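Eight in a Row: An Afternoon with the Domino Builder at Zotlow
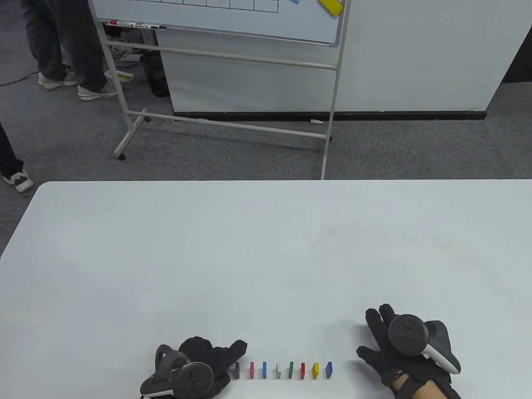

"You start small every single time," she told me, pulling out a chair so I could sit down too. "I don't care how many lines you've built in your life. You put out a short row, you look at it, and then you know what kind of day you're having."

I had come to Zotlow, the shared workroom on the second floor of the old Jacobs building, to talk about the big domino run she is planning for the Lorkell summer fair. The fair is on Sat 1 June, and she is hoping to have 4,000 blocks standing by the time the doors open. I had expected boxes everywhere and a person too busy to talk. She made us both tea and talked for most of the afternoon, and I don't think I have ever enjoyed hearing about small pieces of plastic quite so much.

She asked me to leave her name out of it. The fair belongs to everyone, she said, and besides, her mother would cut the article out and mail it to all the cousins.

Her interest goes back to a rainy week at her grandparents' house and a set of playing dominoes with a couple missing. "My grandfather wanted to play the real game and I only wanted to stand them up. He gave in after a day or so, bless him, and then he was worse than me. He'd be down on the rug before breakfast!" She laughed for a while at that, and then told me about the rug, which was far too thick for the job and knocked down more rows than the two of them ever did.

That brought us around to tables, a subject on which she has strong feelings. She likes a pale top with no shine to it, so the colors stand out and there's no glare to squint through. "And plain, please. People offer me these beautiful old tables with the grain and the carving, and they mean it kindly, but I can't see a thing on them. Give me something boring." Rounded corners are a bonus, she added, for anyone who walks around a table as many times as she does.

I asked how she decides on the colors. For the fair she has a proper plan, drawn out on squared paper, with long bands of blue and yellow for the Lorkell school and a green spiral near the end. When she is only warming up, though, she takes whatever comes to hand. Black next to red, blue beside white, a green one, red again – it doesn't matter to her, and she says she rather likes the look of it. "A mixed row is friendly. It looks like people waiting for a bus."

Spacing she takes more seriously. The blocks have to be near enough that each one reaches the next with some weight behind it, and the gaps have to match, or you can hear the stumble when the row goes. She listens to her runs as much as she watches them. A good one, she says, sounds like a zipper. She sets out 24 at a time on the long stretches and then leaves a gap, so that a bumped elbow costs her one stretch and not the whole morning. The gaps get filled last, with everybody standing well back and (she was quite firm about this) no one eating chips.

Her worst day was at the Iltidura library two years ago, when she lost 1,000 blocks to a coat sleeve. It was her own coat. "I'd put it on because I was finished and going home. I just reached across to straighten one." She put her hand over her eyes telling me. "I went and sat in the car. Then I came back in and started over, and do you know, the second one was prettier."

For anybody who would like to try it at home, she suggests beginning with roughly 30 blocks, a steady table, and a child if you can borrow one, as children don't mind when it all goes over too soon. Straight lines first, then a gentle curve. Leave the stairs and bridges for later on. She also says to wear sleeves that stay put.

The run at the fair will be set off after lunch in the main hall, and the line for the first push will form by the stage door. She is bringing the tea urn.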